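About Bedent

Bedent is a clinical pharmacy service that reviews long-term prescriptions for outpatient practices. Most of our work concerns medicines that affect the central nervous system: sleep aids, opioid pain relievers, drugs for nerve pain and older antidepressants. We do not prescribe and we do not sell or dispense medicines. Our product is a written review, signed by a pharmacist and returned to the prescriber who asked for it.

How a review works

A practice sends us a current medication list, recent lab values and a short note on the reason for the request. One pharmacist checks the list for duplicate therapy, interactions, kidney and liver dosing, and total sedative load. A second pharmacist reads the draft before it leaves the office. Each finding is graded as urgent, routine or for information. Urgent findings are phoned to the prescriber on the day they are found, and the written copy follows.

If a dose reduction is advised, the review includes a suggested schedule with step sizes, intervals and the signs that should lead to a pause. The prescriber decides whether to use it. Patients who receive a copy of their review should not change or stop a medicine without speaking to the prescriber first - stopping some of these drugs suddenly can cause serious withdrawal effects.

Who we work with

We hold review agreements with 74 practices. Solo offices make up most of the list, along with several group clinics and two residential care operators. In the last full reporting year we completed 1,006 reviews. Requests are handled in the order received, except those marked urgent by the sending practice.

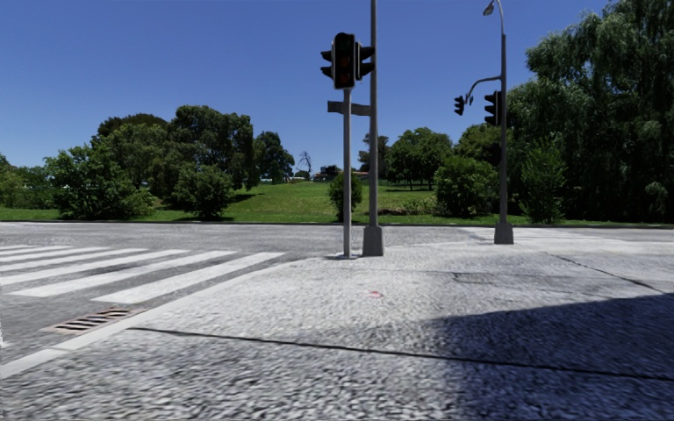
Street corner with pedestrian crossing and park.

Records are kept in Terkden, a case system that we set up for our own use and later licensed to Zuden, a hospital pharmacy group. Terkden stores the source list, both pharmacists' notes and every version of the review. Access is logged by user. A practice may request its full file at any time, and files are released in a format that can be printed or imported.

Staff

Saturnino Carretero, clinical director. Sets review standards and signs off on changes to the grading scale.

Rocío Cantero, lead pharmacist, pain and sedation. Handles opioid and sleep aid reviews.

Fulgencio Carrasco, pharmacist, kidney and liver dosing.

Maritza Cuadros, practice relations. First contact for new agreements and billing questions.

Casimiro Benítez, records and systems. Maintains Terkden and answers file requests.

Funding and independence

Bedent is paid by the practices that use it, at a fixed fee per review. The fee is the same whether the review advises a change or not. We accept no payments, samples or travel from drug manufacturers. Our accounts are checked each January by Bošković, an outside audit firm, and the report is sent to any client practice that asks for it.

Page last reviewed: Sunday, January 26, 2020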